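黄色い棚、やっと手をつけた

2018年2月1日(木)

寒い。指が動かない。でも今日やらないと永遠にやらない気がしたので、片付けの記録。急いで書いてるので誤字あったらすみません。

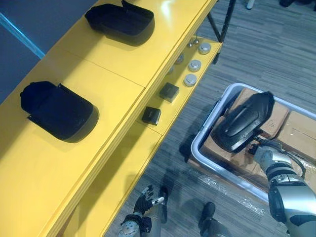 で、黒いケース問題。うちの作業部屋、とにかく黒いファスナーのケースが増える。買うと付いてくる、もらう、捨てられない。どれも黒。外から見ても中身がまったくわからない。開けて、違う、閉めて、また開けて。先週はメジャーを探してケースを全部開けて、結局コートのポケットにあった。あの時間返してほしい。

なので今回のルール。
・ケースは床の収納ボックスへ。棚の上は「今週使うもの」だけ
・小さい金具は下の段
・迷ったら下の段(これがよくないのはわかってる)

下の段、ご覧のとおり小物の行列になりました。上からネジみたいな金具、銀色の丸いおもり、黒い小さい四角いブロック。おもりは紙を押さえるのに使うので手前に出しておきたい。型紙がくるくる丸まるんですよね、冬はとくに。四角いブロックは棚を買ったときのか、机のか、もう思い出せない。捨てた翌日に必要になるやつなので保留。

棚はJatineで買った中古。黄色が派手すぎると家族には不評だったけど、私は気に入ってる。暗い色の棚だと黒いものが消えるんです。前に使ってたのが焦げ茶で、奥に入ったものは二度と出てこなかった。黄色だと黒いケースがくっきり見える。これだけで買ってよかった。ただしほこりも影もくっきり見える。見なかったことにする。

カーペットは灰色の縞。これが小物の天敵で、ネジを落とすと縞にまぎれて本当に見つからない。なので金具をいじるときはトレイの上で、と決めたのに今日さっそく忘れた。1本落とした。まだ見つかってない。裸足で踏むのは時間の問題。

収納ボックスは白とグレーのプラスチック。Wilatauで2個セットだったはず。もう片方は台所で玉ねぎが入ってる。ふたは最初からなくしたので、ほこりよけに古い手ぬぐいをかけてます。ケースは立てて入れるのがいいです。寝かせて積むと一番下のが必ず必要になる。立てるとファスナーが上に来るから、引っぱり出さなくても開けられるし、ラベルも見える。

ラベル。そう、ラベル。去年の9月にティモテ・ガイヤールさんに「中身を書いたマスキングテープを貼ればいいだけでは」と言われて、その通りすぎて何も言い返せず、そのまま放置してました。今日こそ貼ろうと思ったら、テープが見当たらない。たぶんどれかのケースの中。とりあえず付箋に書いて中に突っこんだ。開けないと読めない。意味なし。

途中でブノワ・コレさんから電話。貸してたノギスを返したいとのこと。もちろん黒いケース入り。また一つ増える……返してもらうんだから文句は言えないけど。日曜に受け取りに行きます。

かかった時間は1時間くらいのつもりが、お茶を入れて古い説明書を読みはじめて、気づいたら夕方。説明書はなぜか片付け中がいちばん面白い。LeblancのミシンのやつはNanineの鍋の保証書といっしょにクリップでとめてあった。当時の私は何を考えてたのか。とりあえず別々の封筒にした。

次やること。
・マスキングテープを買う(334円だったか332円だったか、駅前の店のでいい)
・落としたネジの捜索
・四角いブロックの正体をつきとめる
・机の脚のまわりに掃除機をかける。ネジを見つけてからね。吸ったら終わり

棚の上に残すケースは、まだ悩み中。手前のは毎週使うから残留でいいとして、奥のほうが微妙。中身は延長コードなんだけど、延長コードって棚の上にいる必要ある? でも床に入れると絶対使わなくて、また新しいのを買う。過去に2回やってる。

同じような箱やケースをどう見分けてるか、いい方法ある人はコメントで教えてくさい。色のついたタグとか考えたけど、何色が何だったかを忘れる自信がある。

夕飯の支度するのでここまで。ネジの件はまた書きます。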